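Small Packages, Long Roads: How Parcels Reach the Villages near Skaredbridge

Student project report, course in Regional Geography
19 September 2026

1. Introduction

When a person in a city orders a pair of shoes, the parcel usually comes to the door. In the villages near Skaredbridge it is different. The parcel goes first to the sorting hall in the town, then to a pick-up point, and the last part of the way is made by the customer. In our project we wanted to learn how people in these villages get their parcels, how long they wait and what they do with the packaging afterwards.

Our group had three students. Mariama Darko made the interviews, Gitau Nyaga prepared the maps, and I was responsible for the survey and for writing this report. Our supervisor was Funmilayo Abubakar.

2. Method

We gave a paper survey to households in two villages, Brurkitz and Tripathi. We received 48 answers, and one of them could not be used because both pages were left empty. All results are therefore based on 47 households. The survey had 18 questions, most of them about the last parcel the household had received. We chose paper and did not use an online form, as we were afraid that older people would not answer.

The survey was done in January. This is a weak point of our work. In winter the hill road to Tripathi is often closed, and the waiting times are probably longer than in other months.

3. Results

3.1 Waiting time

Households in Brurkitz were mostly satisfied. The village has a pick-up point in the grocery store, and the store is open also in the evening. In Tripathi the answers were more negative. The nearest pick-up point is at the gas station on the main road, and people without a car must ask a neighbor. Several people wrote that they order together with another family -- one trip, two or three parcels.

3.2 Who goes to the pick-up point

We expected that young people would collect most of the parcels. The answers did not show this. In many families it is the grandparents who go, as they are free during the day. One woman told Mariama that she knows all the shoe sizes of her grandchildren from the labels.

3.3 What happens to the boxes

Thin mailing bags are thrown away at once. Cardboard boxes are kept, and the strong ones with a drawer or a lid are kept the longest. People use them for screws, letters, seeds and photographs. Paper recycling is collected only in Brurkitz, so in Tripathi many boxes end in the stove.

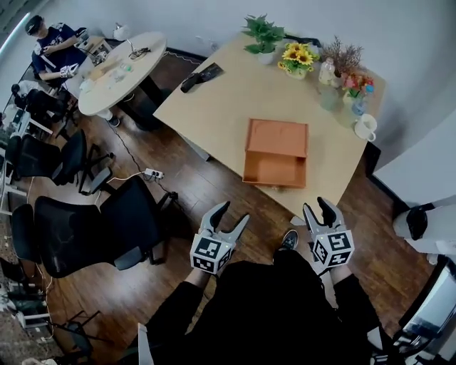 Yolanda Lozano
Student, survey and report

The orange cardboard box on the table is of the drawer kind, with the drawer pulled partly out. We had no separate question about this type in the survey, but it was mentioned in the free comments more often than we expected.

4. Discussion

The distance to the pick-up point seems to be more important than the distance to the sorting hall. Both villages belong to the same delivery route, but their experience is not the same. A small locker near the school in Tripathi could help, although we did not study the cost of it. We also did not ask the delivery companies for their opinion. Gitau wrote to one of them, Vusico, and received no reply before the report was finished.

5. Further work

The survey should be repeated in summer, with the same questions and one more about the type of box. It would also be useful to include the farms west of the river, where there is no pick-up point at all.

Appendix A: Survey form
Appendix B: Maps of the pick-up points (G. Nyaga)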